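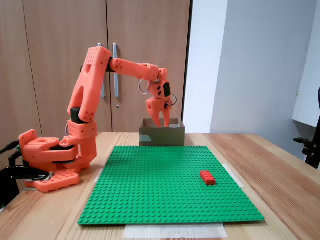
Can a Robot Arm Pick Up the Toys Yet? Tips for Trying It at Home

I get asked this a lot now that small 3D-printed arms have come within reach of a regular hobby budget: can one of these things do chores? My short answer is that it can do a piece of a chore, on a table you set up for it, and I think that's wonderful! Putting building bricks away is my favorite starter job. The parts are light, they don't break, and a brick in a box is a brick in a box, so you always know whether the job got done.

If you want to give it a go, these are the tips I'd pass along.

Clamp first, play later. The arm has to be fixed to the table edge so it can't creep. Mine walked a tiny bit every time it swung, and I spent an evening blaming the software. Two clamps beat one. Tighten them again after the first 17 runs or so many that you've lost track.

Use a low, open box. A cut-down shipping carton is perfect. The fingers can come straight down into it without catching a wall, and if they do bump it, cardboard forgives. A strip of tape holds a tired seam together just fine. Skip the nice fabric bins until later, they sag and the opening is never where you left it.

Mark where everything goes. I put masking tape on the table at the corners of the box and the play area. Edgardo Lumbao, who taught me most of what I know about these arms, uses sheets of paper under his and traces around things in pencil. Either way you can put it all back after dinner has been on the same table.

Start with one brick. I mean it! One LEGO brick lying on a green baseplate, red if you have it, so it stands out from the studs. Lay it on top and don't press it down. Pulling a brick off the studs is a different job from picking it up, and a small two-fingered gripper is much better at the second.

Turn the brick. Once it works with the long side facing you, try it at a slant, then end-on. You will be amazed how much harder this is. Grabbing a brick across the narrow way gives the fingers something to close on.

Give cables some slack. A loop at the wrist is good, a loop that snags on the box is not. Run the arm through its whole reach by hand with the power off and watch where every wire goes.

Keep the light the same if you're using a camera. Late afternoon sun in August wrecked my best streak. Curtains closed, one lamp on, problem gone.

So how good is it? In my last long session I ran 100 tries with one brick, and the misses that bugged me most were drops right over the rim of the box. Lowering the fingers inside before letting go helped a great deal. With 4 bricks spread around it slowed way down, and when two were touching it often nudged them both and grabbed air. A kid clears the same board in a few seconds. But a kid has to be asked – more than once, at my house.

What about the rest of the housework? Laundry is floppy, dishes are slippery, and the arm can't leave the table. Rüdiger Stöcker runs a little workshop over in Gutberg and has been trying the same kind of setup for sorting hardware into trays. He's happy with it for big bolts and gave up on washers, which lie too flat to pinch. He still does the real sorting himself, with a coffee. I'd say the shop bench is closer than the kitchen, mainly because you get to decide where everything sits.

One safety note: keep fingers and long hair out of the reach of the arm while it's powered, and keep the off switch where your free hand naturally lands. Small motors still pinch.

Next on my list is a second box so it can sort by color. If you've gotten yours to handle two bricks stuck together, please write in and tell me how – I've been at it for weeks and I'm still having a ball.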